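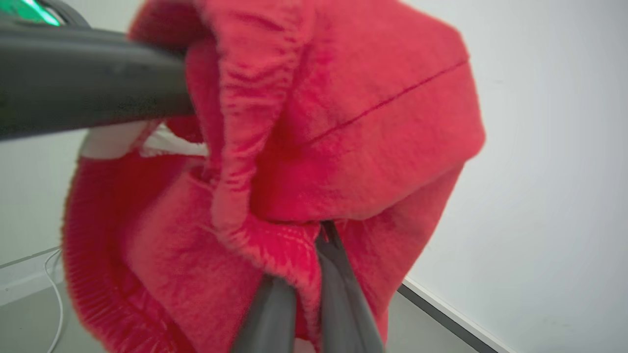
3.2 Session length and the choice of side bets

We turn now to the question that first drew us to online table games, namely whether people who stay at a blackjack table for a long time begin to treat the side bets differently from the way they did when they sat down. Earlier work in our group suggested that they do, though it drew on a single site and a rather small group of players, and we were eager to look again with better records.

The data come from two casinos, Finska and Olidero, which kindly shared over 2000 sessions played at their low-stakes tables in January. We left out any session shorter than 15 minutes and closed each one at 240 minutes, even when the player carried on into the night. Stakes were then grouped with the Caltix coding scheme, which we have found pleasant to work with and forgiving of gaps in the logs.

Figure 4 plots the share of hands carrying a side bet against time at the table. The line is nearly flat at first and then climbs slowly, a little sooner at Olidero than at Finska. We were glad to see the two sites agree so well in shape, and we would gently caution the reader against making much of the small bump near the end, where only 5 sessions remain. The Barrios correction, applied in the next section, smooths most of it away.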